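Filed under: Talks / Travel and Packing / Speaker notes

Carry-on packing for a four-night trip: speaker notes
Skima travel evening, Nustville, June

Slide 1. Title. Leave it up while people sit down. Start at the mark even if the back rows are still filling. Total running time is 40 minutes, with the last 10 held for questions.

Slide 2. Scope. One hard-shell case, one under-seat bag, four nights, mixed weather. Say clearly that checked baggage is out of scope. The method works on volume first and weight second. Most people do it the other way around and find the zipper will not close at eleven at night.

Slide 3. Start from the empty shell. Open the case flat and look at both halves before choosing any clothes. Capacity printed on a tag is usually measured on the outside or to the nearest convenient figure. Usable volume is smaller — wheel wells, handle tubes and lining all take a share. Ask the room who has measured their own case inside. Wait for hands.

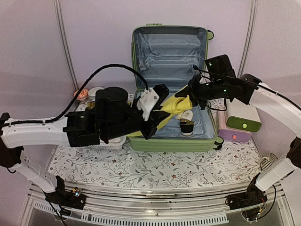
Green suitcase, open, with a yellow cloth held over it.

Slide 4. Folding versus rolling. Keep this short. Rolling suits knits and anything that stretches. Flat folding suits woven shirts and trousers with a crease. Bundling (wrapping garments around a soft core) saves the most wrinkles but has to be undone completely to reach the middle. For four nights I recommend flat folds in the deep half and rolls in the gaps. Do not get drawn into the vacuum bag argument. They reduce volume and leave weight unchanged, and the return trip assumes you can repeat the compression in a hotel room.

Slide 5. Weight placement. Shoes and the wash bag go at the wheel end. With the case upright, the load then sits low and the case is less likely to tip when the handle is let go. Chargers go in the under-seat bag, along with medicine and papers.

Slide 6. Shell types. Hard shells resist crushing and do not expand. Soft shells give a little, which helps at home and hurts at the gate sizer. Ribs stiffen a thin panel without adding much material. A textured finish hides scuffs better than a gloss one. Mention that handles on the end and on the side are both worth having for overhead bins. 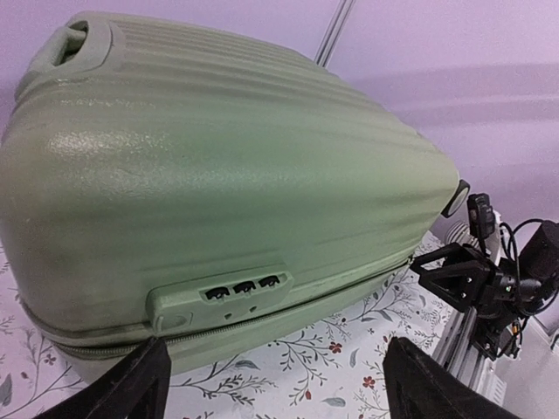 A remark from the Sarton session, passed up on a card, was that soft cases win on trains, where the rack is narrow and a rigid case either fits or stays in the aisle. Fair point. Read it out, agree, and move on to the table of sizes.

Slide 7. The list. Handout page one. The count to show is 15 garments, including what is worn on the travel day. Socks are counted as pairs. Read the first line only; people can read the rest. Point out that the second sweater is the item most often brought home unworn, according to the cards returned at Pugh.

Slide 8. Dividers. A zipped panel keeps one half in place while the other is being filled. Fill the panel side first, zip it, then load the open side. Light items go behind the panel if the lid will be propped up against a wall.
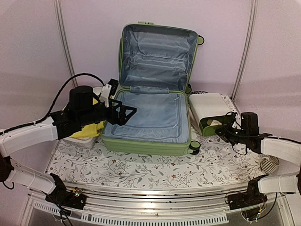

Should the divider stay in if space is tight? Keep it in for the trip out and decide again for the return, when laundry no longer needs to stay flat.

Slide 9. The return trip. Dirty laundry takes up more room than clean because it is folded badly. Allow nearly a tenth of the volume for this. Pack a flat cloth bag for overflow.

Slide 10. Questions. Repeat each one into the microphone. If airline size limits come up, refer people to the carrier's own page and give no figures from memory. Collect the cards at the door.

Recent in Talks
Reading a train timetable across two time zones
Shoes for wet cities
Sarton session: notes and handout
What fits under the seat

Contact Skima | Copyright Skima, Nustville | Back to top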